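Does a cupboard need handles?

Look around a kitchen or an office and you will probably find a cupboard with nothing to hold on to. No knob, no bar, just flat doors. Grown-ups like to say this looks "clean". Does it? A cupboard is clean when somebody wipes it. So let's check what we are being told.

Doors like these are usually opened in one of two ways. Some have a spring catch inside, so you push the door and it pops out. Others have a gap along the top, and you hook your fingers over the edge of the door and pull. The low cabinet below is the second sort, with a dark gap running under its top.

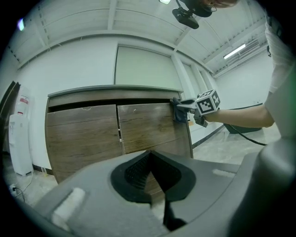

A two-door cabinet with a handle gap. The right-hand door is held at its top corner.

Where should you pull? A door turns on its hinges, and the further from the hinges you pull, the less effort it takes. You don't have to believe me. Find a room door, push it near the handle with one finger, then push it close to the hinges. (Keep your fingers out of the crack.) The second push is much harder work.

Now for the claim that doors without handles never get marked. Hmm. Look at the right-hand door again and you will find a few small light scuffs. We can't tell what made them, so please don't blame the missing handles. But "never" was clearly too strong a word.

Does everything need to live behind a door?

Ngọc Giáp, who is 8, wrote to ask why people buy cupboards and then leave things out anyway. It's a fair question. Some people will tell you a tidy room has nothing on show — I doubt they wash their hands very often. Soap belongs next to the sink, where you can reach it with mucky fingers. Imagine opening a cupboard first. Now the door is mucky too.

The counter in the next room view has soap and a red cup with a straw beside the tap. Is that a mess? I'd say no. A small box on the floor is harder to defend, unless somebody is coming back for it.

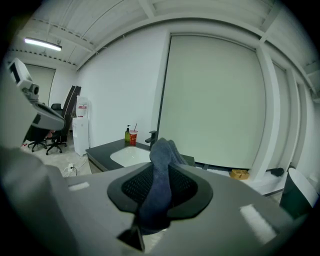
Try it yourself

Choose 3 cupboards at home and ask before you open them. For each one, write down how it opens and where your hand goes without thinking. Then find 2 things that are kept out on a worktop and decide whether each has a good reason to be there. "It's always been there" doesn't count.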